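Four weeks with the Rellow arm kit

Our trial of the Rellow ends in October, so I'm putting down what I think while it's fresh. The kit is leased through Lisham at 366 a month, with setup help for the first 7 days. We took the bench package with the gripper and the teaching software.

Most of our time has gone into bricks. They're cheap, they show up small errors, and you can change the task in seconds. The buttons and switches come next — I'd like it to press a rocker without shoving the whole box along the table. 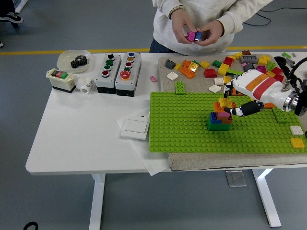
Riaan Venter wrote to me that his group gave up on the stock fingertips early and had far fewer dropped bricks with softer pads. I've ordered a set.

The manual is thin, and the section on grip force is one page. Support answers quickly. Out of 100 stacking runs last week, 4 ended with the arm stopped and waiting for a reset, and I can live with that. I'd lease it again, but I wouldn't buy one yet.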